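Course handout 2: Getting a Robot Around a Kitchen
November 2018

Welcome back, everyone, and thank you for bearing with us through the room change. This handout goes with the second session, and I'd love for you to read it before you come in, even if you only manage it over breakfast.

Last time we talked about what a robot knows before it moves, which is very little. This week your team will write the approach step: start in the aisle, get to the counter, and stop at a sensible distance with both hands ready. It sounds like a small thing, I know, and every year it takes the whole session - so please don't feel bad if yours does too.

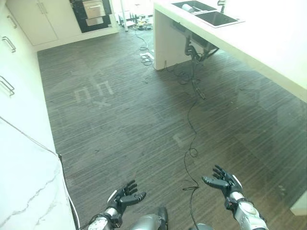

Keep your walking speed at 40 in the Stako settings for the first run, and leave it there until your stop command has worked twice in a row. Cables on the floor count as obstacles, and so do island corners and overhangs, so put them in your map before you plan a path. The hands stick out further than you think when the robot turns!

For your write-up, please include:
Your map, drawn by hand if you like
The path you planned and the path you got
One thing you would change, and why

The Doteck log files are long (last year's biggest had 1587 lines), so paste in only the part you're talking about. Final projects aren't due until January, but do start thinking about a partner.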